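Ticket 332 — Snack bins: bars getting mixed up, lids popping, labels peeling
Opened by: me (second floor pantry)
Status: open, mostly fixed
Category: Kitchen and supplies

What's going on

Hi all! I'm logging this here because the sticky note on the fridge was getting silly. Ever since we switched the Lundwood office over to the clear Hundus bins, the snack bars have been a mess. People reach in for a nutty one, get a fruit one, toss it back in whichever bin is closest, and by 3 p.m. you can't tell what's what. We also have two people on the floor who can't have nuts, so I'd really like this to be more than a "please be tidy" email.

The labels are the other half of it. I printed them on the Narnano label maker and they looked great for one afternoon — then the corners curled and they slid right off the plastic.

What I tried first

Wiped the bins with dish soap and stuck the labels back on. They lasted overnight and came off again by lunch.

Tried the lids. The lids are a pain. They pop up on one side when you press the other, and people just leave them on the counter anyway, so I've put them in the drawer under the microwave. If you want them, that's where they are.

Tried one big bin for everything. Don't do this. The bars at the bottom got squashed and I found one with a best-by month of December that had clearly been down there for ages.

Update, next morning

Guerreiro delivered the new box of bars, 18 to a box, mixed flavors. Same price as before but the wrappers have changed, which threw me for a minute. The green ones used to be all one flavor and now there's green on more than one kind, so please read the wrapper and don't go by color. I've added that to the note on the cupboard door too.

I also found out why the labels won't stick. The bins come with some kind of slippery finish on the outside, and dish soap doesn't touch it. Rubbing alcohol does! I did a test patch on the back of one bin, let it dry, pressed a label on hard with my thumb and it's still there. (I picked at it for a good while. It's staying.)

Steps for redoing the bins

If you're on pantry duty and it's gone wrong again, do it in this order. It goes quicker on a table than in the cupboard, trust me.

1. Take everything out, wipe the bins with rubbing alcohol on a paper towel and let them air dry.

2. Stand the three clear bins in a row along the back of the table, with the gray woven placemat in front of the middle one, and spread the bars out on the near side so you can read the wrappers before any of them go in.
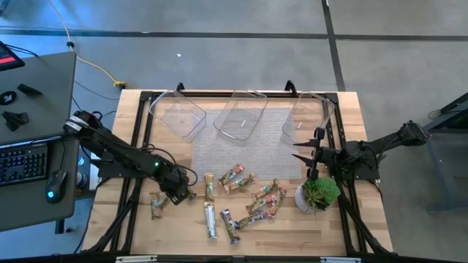 3. Check dates. Anything past its month goes in the trash, and anything close goes in the bowl by the coffee maker so it gets eaten first.

4. Sort by what's on the ingredients list: nuts on the left, fruit in the middle, everything else on the right. If you can't decide, it goes on the right.

5. Labels go on the front, low down. Up near the rim they get rubbed by everybody's hands.

6. Back in the cupboard, same order, nuts still on the left.

Still open

I need more label tape — we're down to the last 2 strips. I've asked for another roll and I'll close this once it shows up and the labels have made it through a full week.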